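Home > Wood Finishing > Tables and Counters
Thread: Oil or hardwax on a kitchen table that gets used every day
Started 2024-05-04

plumbline_ed
Member

I have a solid wood kitchen table, pale color, seven years old. The top came with some kind of oil on it and I never did anything to it until this spring. It now has dull patches where the plates go and water soaks in within a minute or two. I want to sand it and put on something that will hold up to two kids and a cat.

I've narrowed it down to Sostden table oil, which I can get locally in a 500 ml can, or Pollent hardwax, which I would have to order. The man at the Mac Suibhne lumber yard told me to forget both and use polyurethane. I don't want a plastic look, but I also don't want to redo this every April.

Has anyone lived with both? How long did each one last before you had to touch it?

thistledown
Member, 289 posts

I've used both, on two different tables.

The Sostden is easy. Wipe on, wait twenty minutes, wipe off, repeat the next day. It looks good and it smells for a week. On our table it needed a fresh coat every six months, more often at the end where people sit. A coat takes me half an hour so I never minded.

The hardwax is on my desk. Two thin coats, three years ago, nothing since. But a desk doesn't get spaghetti on it, so take that for what it's worth.

How you sand matters more than what you buy. Don't go too fine. People go up to 400 because it feels nice under the hand and then the finish has nothing to soak into. I stop at 150 for hardwax and 180 for oil.

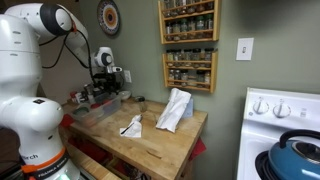

Re: Oil or hardwax on a kitchen table that gets used every day

corner_lot
Member

I disagree on the sanding. I have gone to 400 on every oiled top I've done and never had a problem. With oil you wipe off most of what you put on anyway. Hardwax is a different story and there I'd agree with you, follow the can.

To the original question: the yard man isn't wrong. Polyurethane in a flat sheen doesn't look like plastic unless you pile it on. The trouble is when it gets scratched through. You can't fix one spot, you have to do the whole top. With kids I'd still go oil.

plumbline_ed
Member

Thanks both. Has anyone had luck getting old water rings out before sanding, or do they come out with the sanding? A few of mine are nearly black.

thistledown
Member, 289 posts

White rings come out with sanding or even with a warm iron over a towel. Black ones go deeper. That's iron reacting with the wood, usually from a can or a pan left standing wet. Oxalic acid takes them out. It comes as a powder, you mix it with warm water and brush it over the whole top so you don't end up with a light patch. Gloves and eye protection. Rinse it well, let it dry overnight, and wear a mask when you sand afterwards.
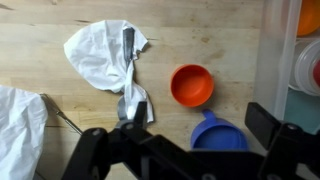 Finbarr Coughlan
Moderator, Wood Finishing

Two things to add before this goes further.

First, small cracks. A pale top that has been bare or close to it for a while will often have a few thin ones running with the grain, and some faint staining. Hairline cracks do not need filler. Filler in a crack that opens and closes with the seasons falls out by the second winter. Oil them along with everything else. If you can get a fingernail into one, wait until the humid part of the year and look again before you decide.

Second, rags. Lay oily rags flat outdoors until they are stiff, or put them in a metal can with water and a lid. Do not leave them balled up on the bench or in the trash. They heat up on their own and can catch fire. I post this in every oil thread and I will keep doing it.

On the main question I would use hardwax, provided the top is flat and clean. It stands up to hot plates better in my experience.

corner_lot
Member

Hot plates is where mine failed. I put Pollent on my mother's table and a casserole dish left a white mark the first week. I'd waited four days before letting her use it.

Finbarr Coughlan
Moderator, Wood Finishing

Four days is too short. It feels dry the next day but it keeps curing for two weeks or more. I would not put anything hot on it in that time.

mpillai
Member

Mohandas Pillai, I used to refinish restaurant tables. We went with oil on nearly everything because the staff could redo it themselves after closing. A shop called Mendalent quoted one owner 830 dollars to strip and varnish six tops. He bought two cans of oil instead and was happy with it.

For daily use I tell people the same thing. Wipe with a damp cloth, dry it after, no dish soap straight on the wood. Spoons and bowls are fine. Vinegar, lemon and tomato are what dull it.

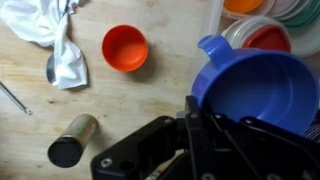
Orange-red bowl, white cloth and spoon on pale wood

corner_lot
Member

Vinegar never did anything to mine. Tomato yes.

plumbline_ed
Member

I'm going with the oil. If I get tired of redoing it I can sand it off and try hardwax later. I ordered the oxalic acid and I'll start with the underside of a leaf to see what color it ends up.

One more question. Do I need to oil the underside too, or only the top and edges?

thistledown
Member, 289 posts

One coat underneath. It doesn't have to look good.

Finbarr Coughlan
Moderator, Wood Finishing

Agreed, one coat. Do the end grain twice.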